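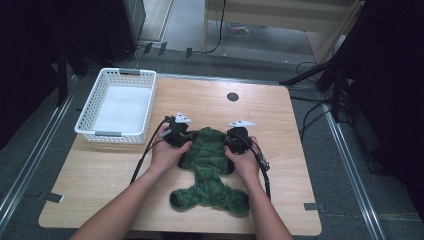 Why Is It So Hard to Teach a Robot to Fold a Sweater?

You can probably fold a sweater. You may not do it when asked, but you can.

A robot finds it much tougher. A brick keeps its shape when you pick it up. A sweater flops, bunches and hides its own sleeves, and thick knits are the worst.

At the Skevura workshop, people are trying out two kinds of gripper, which is the part a robot grabs with. One is called Rurby and has wide, soft tips. The other is called Kundden, and its tips are thin, like the beak of a fussy bird.

Before a robot gets a turn, a person holds a pair of grippers, one in each hand, and does the folding with those. No fingers on the cloth! It feels like eating peas with oven mitts.

Each pair gets 100 tries with the same clothes. In August, Rurby managed 70 good folds. Kundden managed only 22, mostly because its thin tips kept snagging in the loops of the yarn. On flat cotton shirts Kundden did far better, so it has not been thrown in a drawer - yet.

Try it yourself: take two pairs of kitchen tongs and a sweater. Start at the shoulders. Ask before you borrow the tongs.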